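Gaswood Household Textile Care Records
Data card and README

Summary

The Gaswood Household Textile Care Records are a collection of 563 written entries on the washing, drying, mending and storage of household textiles. The entries were gathered from participating homes in Trorkcombe and prepared for public use by the Biswas Archive. The collection is intended for students of domestic history, textile conservators and researchers who study everyday language.

This release replaces the trial release. Users who hold a copy of the trial release are asked to discard it, as the entry numbers have changed.

Release date: Dec 21, 2019
Language of entries: English
Format: comma-separated text, UTF-8
Maintained by: the Biswas Archive, Trorkcombe

Contents of the package

entries.csv contains the full set of records, one per row.
fabrics.csv contains the list of fabric terms and their preferred forms.
guidance.txt contains the instructions given to participating homes.
changes.txt contains the record of corrections made after the trial release.

Fields

entry_id: A number assigned by the Archive. Numbers are not reused when an entry is withdrawn.
item_type: The kind of article, such as sheet, towel, curtain, blanket or tablecloth.
fabric: The fabric as named by the household. Spelling has been made uniform with reference to fabrics.csv. Where the household gave no fabric, the field reads "not stated".
task: One of wash, dry, press, mend, store or discard.
method: A free-text account of the task in the household's own words.
source_of_method: How the household learned the method, for example from a relative, a printed label or a manual.
season: The season in which the task was carried out. Entries written in January are marked as winter.
remarks: Any further comment by the household. This field is blank in many entries.

Collection procedure

Each household received a printed form and a short guide. The forms asked for one task per page, so that a blanket washed and later mended would appear as two entries. Households were free to stop at any time and were not asked to supply names, ages or income. Addresses were held only for the delivery and return of forms and were destroyed when collection closed.

Forms were typed by two members of the Archive's staff working separately. The two versions were then compared, and differences were settled by reference to the original page. Where the handwriting could not be read, the text is marked [unclear]. No attempt has been made to supply missing words.

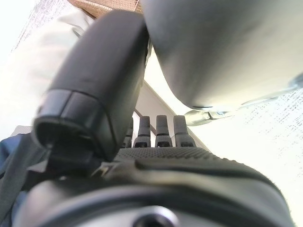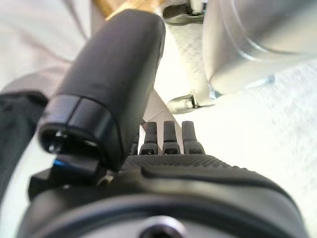

Robot hand in close view, two images.

Selection and editing

Entries were removed if they described commercial laundry work or repeated the wording of a printed care label without further comment. Personal names within the method and remarks fields were replaced with [name]. Local terms were kept. Users will find "airing horse", "dolly tub" and "the good sheets" in several places, and these should not be treated as errors.

Sorting of the task field was checked on a sample of 100 entries. Reviewers disagreed on 7 of these, most often where an item was aired before being put away. The Archive has ruled that airing is to be recorded as dry if the item had been washed on the same occasion and as store in all other cases.

Known limitations

The records reflect the habits of homes that were willing to complete a written form. Flats without outdoor drying space are thinly represented. Wool and cotton articles appear far more often than synthetic ones, and only 5 entries concern silk. The collection should not be used to estimate how often any task is performed in the general population.

Several methods recorded in the collection are unsuitable for old or fragile textiles. Mixtures of cleaning products are described in some entries, and their inclusion does not amount to a recommendation. The Archive accepts no responsibility for damage or injury arising from the use of any method.

Permitted use

The collection may be used for teaching, research and publication, provided that the source is acknowledged. Users may not attempt to identify a household. Redistribution is permitted if this document is kept with the files and any changes are clearly stated.

Suggested citation

Biswas Archive. Gaswood Household Textile Care Records. Trorkcombe, 2019.

Related material

The Cleturer Pattern Index, also held by the Archive, lists knitting and sewing patterns by garment and fabric. Its fabric terms follow the same list as fabrics.csv, and the two collections may be searched together on that field.

Corrections

Reports of errors should give the entry_id and the field concerned. Accepted corrections are added to changes.txt and included in the next release.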